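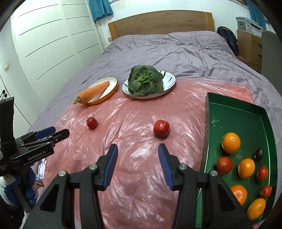
Matilde Paiva wrote:

> I would like us to stop ordering oranges by the full carton. My share last time was good for the first week, and then I was throwing away soft ones. I live alone and I cannot eat so many. Could we ask Siser for smaller nets, even if the price per kilo is higher? Also I do not understand why some arrive with green patches. Are they picked too early? Are we paying for unripe fruit?

Pollmont Fruit Buying List
Category: Ordering & Storage
Search messages by word or sender
454 views · 2 shares

Dear Matilde, dear all,

Thank you for this message. I have been thinking about the same matter since March, when I paid our yearly account. We spent $2765 with Siser last year on citrus alone, and I would not like any of that money to finish in the compost.

First the colour. A green patch does not mean that the orange is unripe. The skin turns orange when the nights are cool, and if the autumn stays warm the inside can be sweet while the outside is still partly green. Late Valencias can even become green again on the tree after they were fully coloured. It is better to judge by weight. Take one in each hand, and the heavier one of the same size has more juice. I learned this from my mother, who was never wrong with fruit, although with melons she was very slow and people waited behind her.

Now the carton. I did write to Siser about nets. They can do it, but they must pack them by hand and the price goes up by a quarter. Cornel Mocanu proposed that neighbours share one carton between two homes, and I prefer this. You only have to write both names on the order form, and please agree between you who collects. Last season a carton stayed in the hall on Brerkedach Street until the next morning and it caused some bad feeling.

About keeping them, I think many of us leave the fruit in the carton as it came, and this is the real problem. One damaged orange at the bottom makes mould, and the mould goes to those that touch it. When you come home, take all of them out and look at each one. Put aside the ones with a cut or a soft place and eat these first. Do not wash the others until you want to use them.

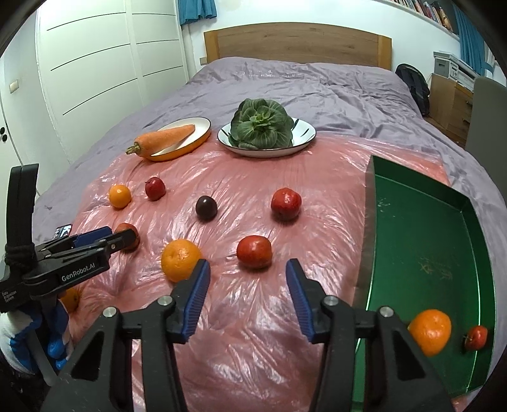
How long should a good orange last at home? On the bench, one week or a little over two, depending on the heat in your kitchen, and in the bottom drawer of the fridge usually more than a month.

I do not close them in plastic bags. Water collects inside the bag and then they spoil faster. A net bag is fine, or a bowl in the fridge with nothing on top. Viorica Avram wraps hers one by one in newspaper and stores them in the garage. She had good ones in August, so I cannot say it is a waste of time, but I do not have her patience.

If you see that you will not finish your share, please do not wait until the last days. Juice freezes very well in ice cube trays. The peel can also be frozen, grated or in strips, and it is useful for cakes all year. You can freeze whole segments too, but when they thaw they are only good for cooking.
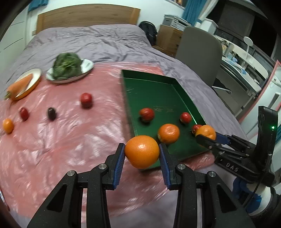 And of course there is marmalade. With sweet navels you must add lemon, or it will not set properly and it will taste flat. I cut the peel in the evening, leave it in the water overnight with the pips tied in a cloth, and cook it the next day. The old 454 g jars are a good size for this, if anybody still has them. I can take any jars you do not need, with lids please, and without the smell of pickles.

One question of my own. Teodor Preda asked if we could order blood oranges through Wongsuwan, as Siser does not grow them. The season is short and they want us to confirm early. If you are interested, reply to me directly and not to the whole list, and say if you want a full carton or a half. I will write to them when I have the answers.

For the next Siser order, Matilde, would you like to share with me? I am also only one person at the table now, and I can collect because I have the car.

With kind regards,
Karthik Akanda

Filed under: citrus, storage, sharing a carton
2 replies in this thread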